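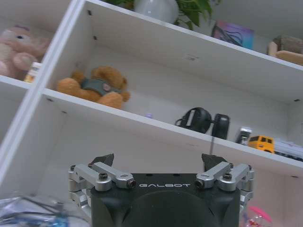 Brown bear on the middle shelf, shelf-pin holes in the divider

Vorar bookshelf desk, white
Reviewed by Orathai Srisuk, Taltidville

I bought this in March to replace a desk and a separate bookcase, and I love it! It cost me $214, and Sunee Rojanasak came over to help build it (one long evening, with a break for noodles). The instructions are tiny drawings, so get a good lamp. All the screws were there, plus two spares.

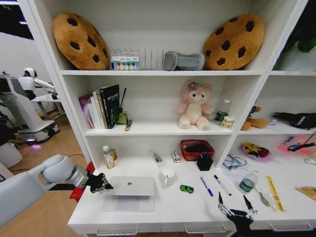 What sold me is the depth. The counter sticks out far enough to work at properly, and everything I use in a day stays within reach. My old Plutus desk had a lip along the back that ate pens. I don't miss it one bit.
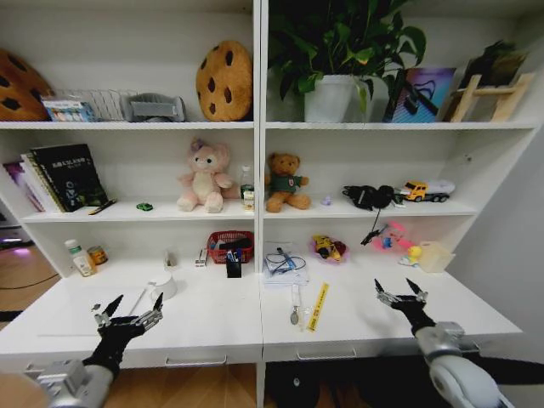
The shelves are where I've had the most fun. I'd planned on nothing but books up there, and then the plush collection moved in. The upper shelf has enough height for a big chocolate-chip cookie cushion to stand upright, and across the partition there's still space for the leafy plant in its white pot, with a purple and blue picture leaning beside it. 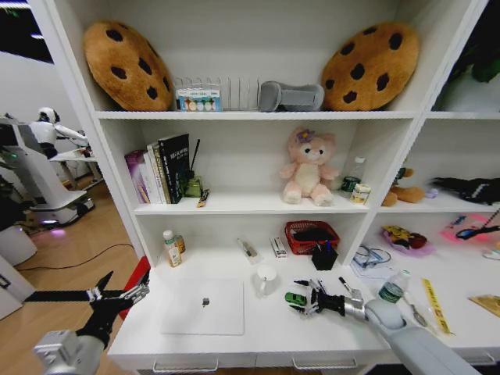

White does show dust, so I go over it with a dry cloth every few days, and I wish there were a cable hole in the back. Small stuff! If you're furnishing a bedroom that has to double as an office, give it a look. I'm already measuring the hallway for the narrow one.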